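Print this page | E-mail this page

PRESS RELEASE

Erkis opens equipment planning service for companies that want to teach robots by hand

Prarnemstead, June 15, 2024

Erkis, the Prarnemstead company that helps small firms to choose and buy automation, today opens a planning service for customers who wish to collect their own training data before they buy a robot. The service is made for firms with a small budget and no robotics department. It covers the choice of hand-held grippers, the layout of the room, the hours of the people who will do the recording, and the date when a first robot arm should be ordered.

Until now, most customers of Erkis have started with the arm. They asked for prices, they compared the reach and the load, and they signed. After delivery they found that the arm stood still for a long time while the tasks were being prepared. Erkis proposes to change the order of the spending. A person holds a pair of grippers and does the task with them, many times, and the recordings are used later to teach the machine. The large purchase can wait until the firm knows which tasks are worth it.

"A customer comes to us with a catalogue open at the most expensive page," said Matilde Pinheiro, who directs the planning work at Erkis. "I understand this very well, I did the same in my first job. Now I ask them to close the catalogue and tell me what must be picked up, where it stands and who picks it up today. The budget comes out of these answers."

What the service contains

Each customer receives a written plan in two parts. The first part is a list of equipment for the recording period, with prices, delivery times and the spare parts that should be ordered together with the first delivery. Worn pads and lost screws are small costs, but an order that is placed late can stop a team for days. The second part is a calendar of payments, so that the person responsible for finance can see in which month the money will leave the account.

The plan also tells the customer what not to buy yet. In the trial period, Erkis advised two customers to postpone a second arm, and one customer to rent a mobile base for one season before deciding.

The price of a plan is 2,699 euros, without tax. This includes one visit to the customer's site and 30 days of questions by telephone or e-mail after the plan is delivered. Customers who order their equipment through Erkis within 9 months will have half of this price taken from the invoice. There is no duty to order from Erkis, and the plan names the products of other suppliers where these are more suitable.

Tested with Mendes and Matar

The service was prepared together with two customers in the region. Mendes, a family company that packs garden goods and small gifts, wanted to know if a robot could put mixed articles into boxes. Matar, which fits out shops, was interested in clearing and arranging tables before opening time. Both firms worked with Erkis for some 6 months.

For Mendes the result was a smaller first order than planned. The firm had put money aside for two arms and a fixed cell with fences. After the recording period it kept the budget for one arm, and moved the rest to working hours and to a better shelf system, which had been on the wish list for a long time.

"I was a little disappointed at the start, I must say, as I had already told everybody about the robots," said Raquel Pinheiro, purchasing manager at Mendes. "But the calendar of payments was accepted by our bank in one meeting. With the old plan we had three meetings and no answer." Raquel Pinheiro and Matilde Pinheiro are not related.

Recording in ordinary rooms

The plan does not ask for a special laboratory. Recording is done with common furniture and common objects, at a table of normal size, and other people may continue their work in the same room. Printed marker cubes are fixed to the grippers, and these must be included in the list of equipment, together with at least one reserve set. Erkis advises its customers to budget also for power sockets near the table, as extension cables on the floor are often the first thing that a safety officer will remark. 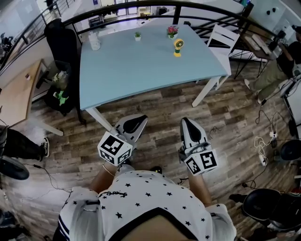

Dates and how to apply

Applications are open from today. The first site visits will take place in September, and the places will be given in the order in which the applications arrive. A firm that applies should send a short description of the task, a simple drawing of the room and the sum which it can spend in the current year. If this sum is not decided, a lowest and a highest figure are enough.

Firms which already own an arm can also apply. For them the plan will look first at the equipment in the house, and at what is missing to make better use of it. The service is offered in English and in Portuguese.

Erkis will hold an open afternoon at its office in Prarnemstead before the first visits. Visitors can try the grippers themselves and put questions about prices, insurance and service contracts. The day will be announced to all applicants by e-mail.

About Erkis

Erkis gives advice on the purchase and the planning of automation equipment for small and middle-sized firms. The company has its office in Prarnemstead and works with customers in packing, retail fitting and light assembly. It is owned by the people who work in it.

Press contact

Matilde Pinheiro, Erkis, Prarnemstead. Journalists who wish to have an interview or to visit a recording session are asked to write to the office some days before.

Print this page | E-mail this page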